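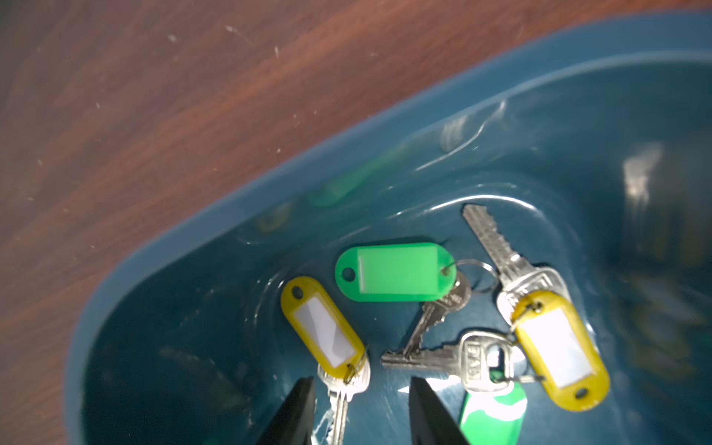 Moving the backup off the old server

5 min read

October 31, 2021

Started the copy from Kotau to Kivska after breakfast. Kotau is the old box under the stairs, Kivska the replacement. First pass moved 358 GB and stopped on a permissions error in the mail archive. Changed the owner on that folder, restarted, and the second pass picked up where the first had stopped.

The file count on the source was 2,292 higher than on the target. Most of the difference was thumbnail caches, which I had excluded in June and forgotten. The remaining 8 files had colons in their names. Renamed them by hand and ran the compare again. No differences.

Fan noise on Kivska is lower than on Kotau at idle and higher under load. Drive temperatures stayed within limits through the whole copy. I have set the fan curve one step more aggressive and will look at the log tomorrow evening.

Fuken (the scheduler) still points at the old address. Edited the config and left the nightly job at its usual hour. Shezi, the script that emails me the result, needs a new password before it can send anything. Not done yet.

Keys and tags are in the blue bin on the table. Labeling is a separate job.

Rain most of the afternoon. Power dipped once, long enough to reset the oven clock. The battery unit held both machines up. Its self-test is overdue, so I ran it before supper: pass, five minutes on battery.

Kotau stays plugged in until the first nightly job has finished on the new box.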